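Reisinger Community Help
Storage and Drive Enclosures

Reseating a hard drive in a gray enclosure with blue caddies

Posted by Gertraud Koller, 6/8/21

Our office maintains a Nillberg enclosure for the storage of scanned records. Since the unit was moved to another room in May, one of the drives has not been listed by the Clirnex management software after a restart. The remaining drives are reported as healthy. The software records event 1118 against the affected bay and gives no further explanation.

I have removed the caddy once and returned it to the same bay. The latch closed, although with more resistance than I would have expected. Before I repeat the procedure, I should like to know whether the contacts inside the bay can be inspected without dismantling the enclosure, and whether the drive should be fastened to the caddy in a particular manner. The printed manual supplied with the unit covers only the network settings.

The bay is accessible from the side with the blue latch, and the gold-colored contacts can just be made out inside the opening.

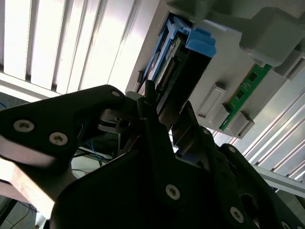

Skunard_Support_Desk
Please do not use force on the latch. Resistance at the end of its travel generally indicates that the caddy is not straight in its guides, or that a screw head is standing out from the side rail. Either condition can keep the drive connector from meeting the contacts fully, and the bay will then be reported as vacant or faulty.

It is possible to inspect the contacts from outside. Shut the enclosure down, disconnect the power cable, and direct a flashlight into the bay at a low angle. Dust may be removed with short bursts of compressed air. Metal tools, cotton swabs and household cleaners should not be used on the contacts under any circumstances.

The following procedure is the one we issue to our own offices.

Step 1. Confirm that a current backup exists. If the drive belongs to an array, note the bay in which each caddy is installed before any of them is withdrawn.

Step 2. Shut down the enclosure through the management software and wait until all lights on the unit have gone out. Disconnect the power cable.

Step 3. Open the latch fully and withdraw the caddy in a straight line. Support the drive from beneath once it is clear of the bay.

Step 4. Place the caddy on a clean, flat surface and check that the drive lies level between the rails. The SATA connector must face the open end and must not be covered by any part of the caddy. Tighten the fastening screws by hand only.

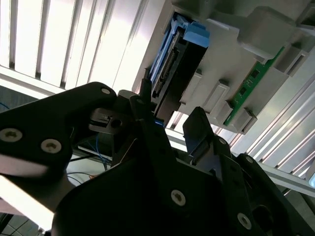
Step 5. Return the caddy to its original bay with the latch open. It should slide in evenly until the latch begins to engage. Close the latch with light pressure.

Step 6. Restore power and allow the unit to start completely before consulting the drive list.

Should event 1118 appear again, we recommend testing the drive in a separate dock. A drive that is recognized there points to a fault in the bay, and the enclosure should be referred for service.

recordsroom21
We had the same thing after a move. It was one screw on the rail that was too long. Replaced it and the drive was listed again. Check that first.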